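Pay for the Sorting Bench, but Read the Service Plan First

December 27, 2025

Small robot arms used to be sold as parts. You bought the arm from one company, the gripper from another and the software from whoever answered the phone, and then you spent a season making them talk to each other. That has changed. Several sellers now offer a whole bench: arm, gripper, tray, control box, a set of practice tasks and a subscription for help. Brarley is one of them, and its Sorting Bench is the kit I get asked about most.

My view is that the bench is worth the money for a school lab or a small repair shop, and that the service plan sold with it is not, at least in the form offered today.

I have used the kit since April at the training center in Castasholm where I teach two evening classes. My students are adults, mostly people who work in warehouses and parts counters and want to know what the machines can and can't do. Few of them have written code before. I pay for nothing out of my own pocket, and Brarley has given me nothing.

The strength of the kit is that the work it sets is real work. The robot has to take one thing out of a heap of things and put it somewhere. That sounds like a low bar until you try it. A lot of teaching kits use identical wooden blocks laid out on a grid, and a student can finish the whole course without learning why picking is hard. Give the same student a soft toy lying partly under a cloth and the lesson arrives in the first minute. The gripper closes on cloth. Or it closes on both things at once, or it pushes the toy deeper and comes up with nothing.

Brarley leaves the choice of objects to the buyer. Some reviewers have marked the company down for this. I think it was the right decision. We filled our tray from a thrift store and a kitchen drawer, and when the class gets too good at one mix we change it. A sealed set of official objects would have cost more and gone stale faster.

The software is decent. You can guide the arm by hand to record a pick, or write the steps out, and the two methods can be mixed in one program. The log is clear enough that a beginner can find the step where things went wrong. The manual is less good. It runs to 546 pages, and the chapter on setting up the gripper refers to menus that were renamed two updates ago. I now hand out my own sheet, which is a page and a half long and covers what a class needs.

Speed is the usual complaint. The arm is slow next to anything on a factory floor, and a shop owner who hopes to clear a returns bin with it will be let down. Brarley's sales pages are partly to blame. They talk about "throughput" as if the bench were a production machine. It is a machine for learning on and for trying out an idea before you spend serious money. If the company said so plainly, it would have fewer angry customers.

Now the service plan. It is billed by the month, it renews on its own, and you must give 30 days' notice to leave. For that you get software updates, a loan arm if yours fails, and access to a help desk. The updates ought to be part of the price of the kit. The loan arm is a fair thing to charge for. The help desk is where I part ways with the company. Over 8 requests, I got a useful answer to three. The rest were links to the manual.

Joonas Kinnunen, who runs a bicycle parts shop in Soltstead and bought the same bench, sees it differently. His arm stopped holding its position in the middle of a trial and the replacement came two days later. He told me he would have paid the whole year's fee for that alone. I take his point. He was using the bench to decide on a larger purchase, and a month without it would have cost him. A class can switch to paper exercises for a week or two. So the plan may suit a business, and I would still like to see it split in two, with the loan arm priced by itself.

Buyers should also look at the Bălan kit before signing anything. It costs less and has no monthly fee, but the gripper is weaker and the recording tool is clumsy. I tried one for an afternoon and would choose it only on a tight budget.

If you do buy the Brarley, start with a full tray. Put in round things and soft things together, lay a cloth or two over part of it, and let the first class fail at it for an evening before you open the exercises. 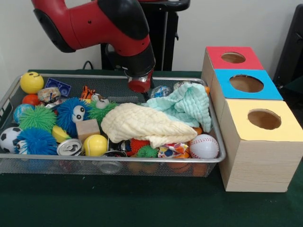 What I Would Ask the Seller

Ask for the price without the plan, in writing. Ask whether updates stop if you cancel, and whether the loan arm comes already set up for your gripper. Ours would not have, according to the help desk, and refitting it would have been our job.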